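Linasero Stream Invertebrate Records
Data card, version 13

Summary

The Linasero data set contains occurrence records of freshwater snails, mussels, and crayfish from small streams and spring-fed ponds in the Vata drainage. It holds 974 records from 321 sampling sites. Each record gives the site, the habitat type, the animal identified to the lowest level the keys allow, and the number of individuals collected or seen.

This version was released on Saturday, January 29, 2022, and replaces all earlier ones.

Files

records.csv – one row per taxon per visit
sites.csv – site codes, stream names, elevation in meters, bank and bed type
taxa.csv – accepted names, with older names found on specimen labels
changes.txt – corrections made since the first release

The three tables are joined by site_code and taxon_code. Empty cells mean that a value was not recorded. A zero in the count column means that the animal was searched for and not found.

Collection methods

Streams were sampled with a kick net along a fixed stretch of riffle. Ponds were sampled by hand search along the margin, including the undersides of stones and the roots of floating plants. Mussels were identified in the water where possible and returned to the same spot. Sites above 900 meters were visited only in summer.

Older records come from the Bakhtiari collection of dry shells. These are marked "museum" in the source column and have no count. Their locations were worked out from handwritten labels and may be wrong by several miles.

Identification

Snails of the family Hydrobiidae are difficult to separate by shell alone and are left at family level unless soft tissue was examined. Juvenile crayfish are left at genus. Names follow the Kovitz checklist, except for two pond snails whose placement is still under review.

Known limitations

Sites near roads are overrepresented. Deep pools were not sampled, and large mussels are almost certainly undercounted. The absence of a species from a site should not be read as proof that it does not live there – many sites were visited only once.

Exact locations of crayfish burrows are withheld. Site coordinates in the public files are rounded for the same reason.

Use and citation

The data may be used for research, teaching, and land management. Users are asked to cite the data set by name and version number and to report errors with the site code and taxon code of the affected row.

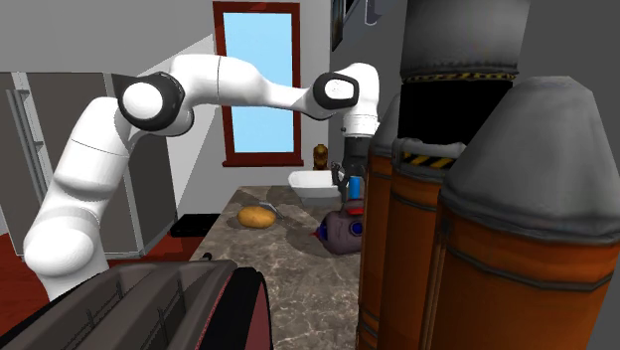 Corrections are entered in changes.txt and take effect with the next numbered version. Released files are not altered.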